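Huncombe Blocks: tabletop layouts of wooden letter cubes

README for the third batch of layouts

Welcome! Huncombe Blocks is a growing collection of pictures and notes about one very ordinary thing, the wooden alphabet block, lying on a table in no particular order. If you like letters, toys, sorting puzzles, or the look of colored print on pale wood, we think you'll have fun in here. The collection is put together by Shuzhen Peng and Sakda Suksawat, and we are both a little too fond of it by now.

What's in the folder

There are 54 layouts in this batch, split over 6 sessions. Every layout has its own numbered folder with the picture, a plain text note called layout.txt, and a second text file called letters.txt that lists what can be read on the faces pointing up. In 3 of the folders the letters file is missing and Sakda is still typing those up (sorry, they're coming!).

The notes are short. Most say something like "spread wide, two rows near the middle, one block on its own" and then a line on anything that caught our eye. We kept the wording loose on purpose so that whoever writes the note can write it the way they'd say it out loud.

About the blocks

They are small cubes of natural light wood with letters or numbers printed in red, green or blue. Some faces are painted plain yellow instead, and those turned out to be our favorites. A yellow face tells you nothing about which block you've got, so you have to turn it over to find out, and in letters.txt it simply goes down as "yellow".

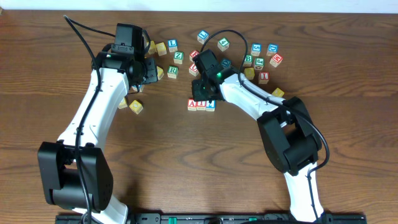 Deciding how far apart to scatter everything took us a whole Saturday, and we're still arguing about it (in a friendly way). Shuzhen likes a tight cluster where the cubes nearly touch, and I, Sakda, like room between them so each letter gets to be read on its own. What we settled on is a loose spread across the upper middle of the table, with short runs left in if they happen to fall that way. The row of three stays a row of three, and the blue L gets to sit just above the green Z even though that's nobody's idea of alphabetical order. We love these accidental neighbors! The dark, wavy grain of the tabletop helps too, as the pale cubes stand out so nicely against the warm brown.

How we write things down

Read the top face only. Side faces don't count, even when you can make them out.
Color first, then the character: blue L, green Z.
Letters go in capitals.
If a character could be two things, write both with a slash, so N/Z or 6/9. Please don't guess from what the rest of the set seems to be missing.
A face you can't read at all goes down as "unread". That's a perfectly good answer and we have plenty of them.

Things people have done with it

Yan, a reading club for beginners, used the letter lists for a word hunt: pick a layout, set a timer, and spell as many words as you can from what's showing. We tried it ourselves and the layouts with lots of yellow are brutal. Clerkska, a small lettering newsletter, pulled a handful of folders for a piece on block type and wrote back with a long and lovely list of corrections, all of which are in this batch.

Known problems

Session 4 uses lowercase in a few of the notes.
Two layouts in session 2 have the same note pasted in. One of them is wrong and we haven't worked out which.
O and 0 are a mess everywhere. We write O/0 now, but the older notes just say O.

What's next

The next batch, nicknamed Ullent, should be ready in February with 8 new layouts built around near-words, where one more letter would finish it. If you spot a misread letter before then, send us the folder number and the line you'd change. Shuzhen handles the corrections and usually gets to them in the evening, after dinner, with the blocks out on the table again.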